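# Trier le vrac avec un bras : le kit Kistus à l'atelier

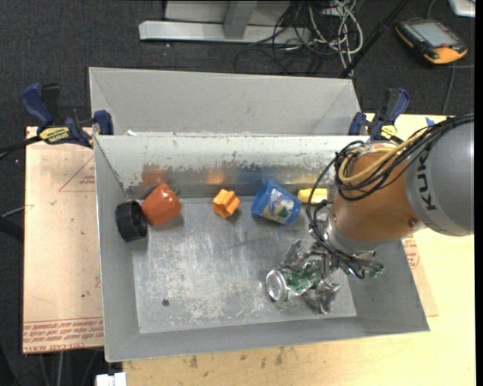
Le kit Kistus, c'est la bonne surprise du mois de mars ! Une pince à deux doigts, le logiciel de tri et une notice enfin lisible - Rozália Halás l'a montée en 15 minutes. On verse tout en mélange, sans rien ranger : un poivron factice bien brillant, un gobelet bleu couché, une canette verte cabossée, et la pince prend la canette malgré le métal qui luit.

Quelques astuces :

- **Bloquez le bac.** 2 serre-joints aux coins arrière et il ne glisse plus.
- **Dépolissez le fond** au papier grain 60 si les reflets gênent la détection.
- **Laissez du mou aux câbles**, surtout près du poignet.
- Commencez avec 3 objets, puis ajoutez-en (Peter Doležal en met trop d'emblée, et ça coince).

Les doigts de rechange se commandent chez Pelport.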